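**Washing flannel with everything else: yes or no?**

**mwieser** wrote:
OK so my household is split on this and I need outside opinions. I grew up sorting into whites, darks, colors, delicates, the whole ritual. My roommate throws it all in on cold and says sorting is a superstition from our grandmothers' time. I've got a plaid shirt I really love and I don't want it turning into felt!

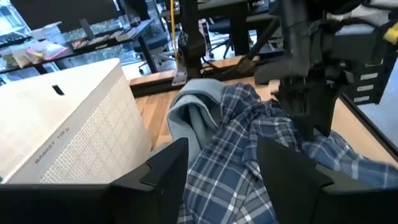 Anyway, I've been doing flannel on its own, cold, inside out, low spin. It comes out great, but that's a lot of tiny loads and my water bill isn't loving me.

**bev_rewi** wrote:
Team roommate, sorry. I've run mixed cold loads for years and the only casualty was a pink pillowcase (it was white when I bought it, my fault, new red towel). The thing that wrecks flannel is the dryer. Hang it up and you can wash it with whatever you like.

**rudi_g** wrote:
Disagree with Bev. Color isn't the issue, friction is. Heavy stuff rubs soft stuff and you get pills. Same goes for knits, which I'd never put in with anything that has a zipper.

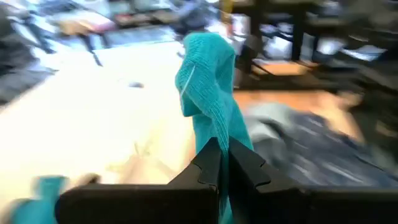

**Filed under:** Laundry & Fabric Care > Sorting

**bev_rewi** wrote:
Rudi, you said the same about my sweaters last September and they're fine lol. Mesh bag! Two bucks!

**rlahlou** wrote:
Mesh bags are good, but socks are my problem. They get inside sleeves, they cling to sweaters, and then I own half a pair. 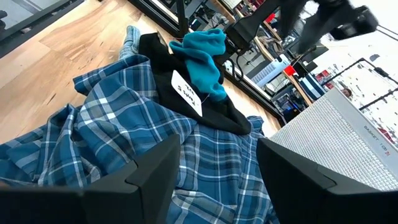

*Plaid shirt, black garment and a teal sock*

I pin mine together before they go in. My wife thinks I'm nuts, but I haven't lost one since we got the Brorner.

**mwieser** wrote:
Pinning, hmm. I might try that. What about jeans though? Rudi, I assume you're going to say they get their own load.

**rudi_g** wrote:
Correct. Own load, inside out, and not after every wear either. I wrote up my whole denim routine in the care guide, pasting the top of it.
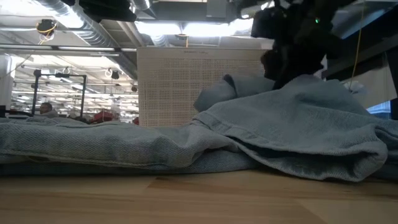
*1,937 words*

**Denim, the slow way.** Zip it, button it, turn it inside out. Cold water, half the detergent you think you need. Pull the seams straight while it's damp and hang it from the hem.

**bev_rewi** wrote:
1,937 words on jeans, Rudi. I love you but no.

**mwieser** wrote:
I read all of it, haha. Going with flannel and knits together in bags, jeans alone. Roommate says I caved.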